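How I learned to write letters again

In January I decided to write letters on paper. I had moved to Storidcombe two years before, and my mother's old friend Orvokki Nieminen, who is 44 years older than my youngest cousin and does not use a computer, had sent me a Christmas card with her address written very clearly on the back. I understood it as a request.

My first letter took me a whole evening. I write e-mails every day for my work, so I believed this would be easy. But I had forgotten how slow the hand is. I would have a sentence ready in my head, and by the time I was at the middle of it I wanted to say something different, and there is no key for going back. I made three drafts and sent the fourth. It was one page, and most of it was about the weather.

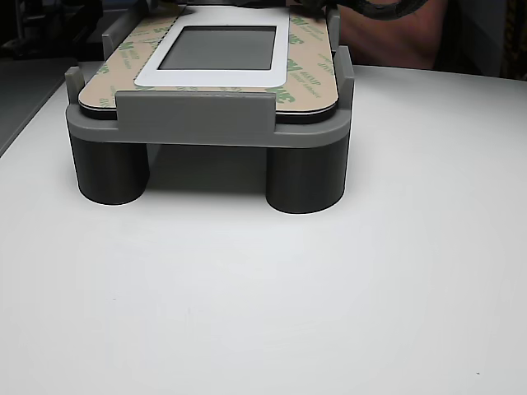

Orvokki answered in nine days. Her letter had six pages. She told me about a ferry trip she took as a young woman, about the price of coffee in her village, and about a neighbor who paints his fence every spring in the same green. She did not ask me many questions. At first I found this a little cold, but later I began to like it. In e-mail we always ask, and the other person must answer all of it like a form. She simply told me things, and then it was my turn to tell things.

For the paper I have tried several kinds. The cheap pad from the supermarket lets the ink go through to the other side, so you can use only one side of each sheet. Then I bought a box of 500 sheets from a small company named Semance, and this I can recommend. It is a bit yellow and it has a surface that slows the pen down. My handwriting looks better on it, or maybe I only take more care when the paper costs more.

The pen was a longer story. I started with a ballpoint, and my hand hurt after one page. A colleague lent me a fountain pen, and I got blue fingers for a week. Now I use a gel pen with a wide body, in black. I know that people who love stationery will be disappointed by this choice.

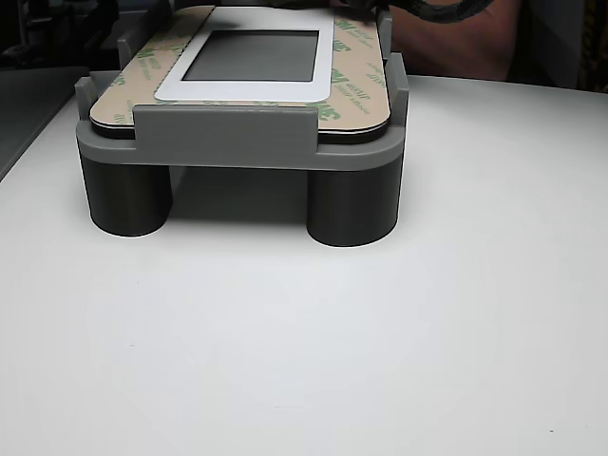

A fixture with its panel, on the white table.

What I did not expect is how the letters changed the rest of my week. I began to notice small things and keep them for later. The baker in Kuvden, where I change the bus, has a radio that plays only old dance music. One morning at 7:30 an old man was dancing to it, very seriously, with his bread under his arm. I would never write this in an e-mail to anybody, and on the phone it takes ten seconds and is gone. In a letter it became half a page, and Orvokki wrote back that she knew the song, and she wrote out the words for me in Finnish. I still have to translate the second verse.

She has also been sending me books, or the names of books. She is reading about Amundsen this winter, and in each letter there is a report on where he is and what the dogs have eaten. I have not opened my copy yet. I prefer her version, which has more opinions in it.

I keep her letters in a shoe box, in order, with the envelopes. My own letters I do not copy. A friend told me that I should take a photo of each page before I send it, and I did this once, but then I felt I was writing to the photo. So now they go in the mailbox and I forget half of what I wrote. Sometimes I tell Orvokki the same story again. She is polite about it, though once she wrote only "yes, the baker" in the margin.

Several readers wrote to me after my last post on this subject, and there was one thing that many of them wanted to know.
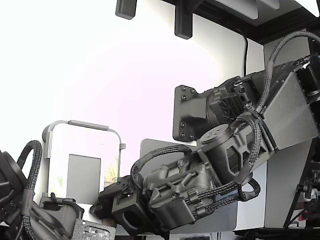

How long should a first letter be?

One page is enough, and half a page is also fine if your handwriting is small. Tell one thing that happened to you, with the details, and do not apologize for the years when you did not write. I spent a full paragraph on apologies in my first draft, and it was boring even for me.

The next letter is on my kitchen table now, with two paragraphs finished. I have to buy stamps, the ones with birds if they still have them, and I must find out what is the word for "fence paint" in Finnish.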